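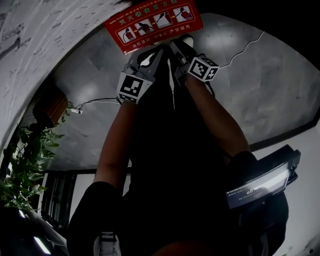
Both grippers up, May 2019

About Garketti

Garketti is a small cooking school in Hendunum. We teach people to cook dinner. There is one teaching kitchen, two rooms back from the street, with four stoves and a long counter, and a class fills it quickly.

We should say early on that we don't trust most recipes. Onions do not caramelize in five minutes, and whoever first wrote that they do has a lot of burned pans to answer for. "Season to taste" is not much help to a person who has never been told what underseasoned soup tastes like. And "medium heat" on the stove in your apartment may be a rolling boil on ours. A good part of our first class goes to crossing out lines in printed recipes and writing in what happened when we cooked them.

The school began as an argument over a pot of beans. One side said salt in the soaking water makes the skins tough, the other side said it doesn't, and so we cooked them both ways, side by side, 17 times, with different beans. We never did find the tough skins. We still salt the water, and we still get letters.

What we teach

The main course is called Plain Dinners and runs for four weeks. You will learn beans, rice, eggs, a braise, a pan sauce, two soups and a flatbread that doesn't need an oven. No one gets a certificate. We looked into certificates and couldn't work out what they would prove.

The shorter classes change. Dumplings and fried snacks come around most often -- people like frying when somebody else is cleaning the stove -- and there is a knife class, which is mostly about sharpening and has very little fast chopping in it. Bùi is our noodle and broth class, held on weekend mornings. It starts early and it is long, and if you have read that you can get the same broth in under an hour with the right gadget, you are welcome to bring yours in and taste it next to the pot.

The shop

We sell very little. There's a shelf by the door with dried beans, whole spices and Ferkanus, our own chili paste, in small jars. It keeps for weeks in the refrigerator. It won't boost your metabolism or do anything for your skin, whatever the market stall down the road says about theirs. It is chilies, garlic, oil, vinegar and salt. Stir it into eggs.

We don't sell pans. People ask us which pan to buy, usually with a very expensive one already in mind, and our answer is to use the one you have until you can say what is wrong with it.

Prices and practical things

A single class costs $50, and $40 if you come back for another within the same season. All the food is included, and so is lunch, meaning whatever you made. If it went badly you still eat it, or you can have bread and cheese.

Tell us about allergies when you book. We use wheat, nuts, sesame and eggs in the same kitchen every day and we can't promise you a clean counter, so please don't believe any cooking school our size that says it can.

We close for all of July. The kitchen gets too hot to teach in, and dough behaves strangely.

To book, call or stop by in the afternoon. There is an online form, but it loses messages now and then, so if you've used it and heard nothing back, call anyway.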